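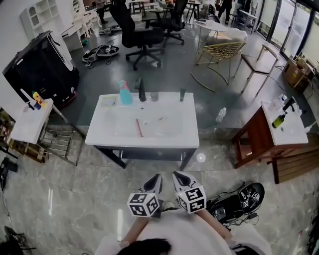
What does the Fovell hand-held gripper kit cost, and what do you get for it? The pair is $2,331 before tax, and that covers two grippers, the marker cubes, spare fingertips, a calibration board and a year of the Uletel processing licence.

Posted in March by Golnar Ghasemi

I've had the kit for more than 40 hours of recording, mostly bathroom tasks at a sink vanity. Grip travel is smooth and the trigger return is firm. My forearms were sore after the first long session, so I now stop every 16 minutes.

Tracking depends on the cubes staying in view. Turn both wrists inward and one cube can hide the other — the software flags the gap but doesn't fill it. Glossy white basins gave me more dropouts than matte benchtops did. Dimming the overhead lights helped a little.

Calibration takes 10 minutes by the manual. Mine took twice that until Sepehr Esfahani pointed out I had the board upside down. The manual's diagram is grey on grey.

Export is slow and the licence is tied to one computer. I asked Fovell about moving it and am still waiting on a reply. Fingertip wear next time, once I've been through the second set.

Contact: use the form on the About page | © Golnar Ghasemi | Back to top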